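Langlois Opens Orders for Its Small Table Bowl

November 29, 2021 - Langlois, the tableware maker, is now taking orders from cafes and shops for its small round bowl. The first run is 2,812 pieces, sold in boxes of 2. The bowl has a wide rim and smooth sides and comes in a pale pinkish white. 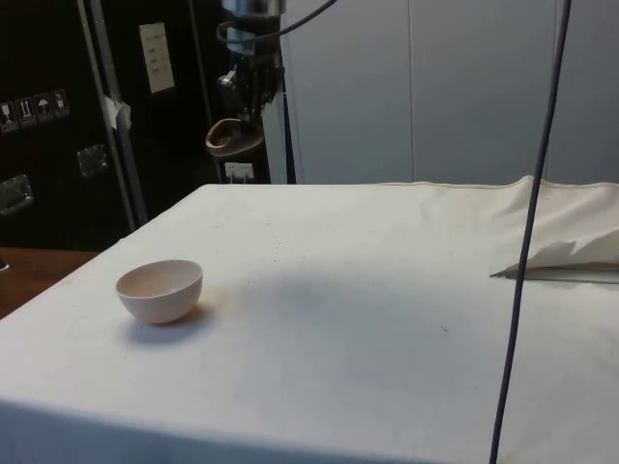

Armelle Hoarau said the shape was kept simple so that cafes could use it for soup, fruit or sugar without buying a separate dish for each. She added that buyers had asked for a light color that goes with white table linen.

Orders of 100 boxes or more ship in January. Smaller orders ship after that through Trekance. Shops that would like a sample can write to Anatole Arnaud at the Langlois sales office.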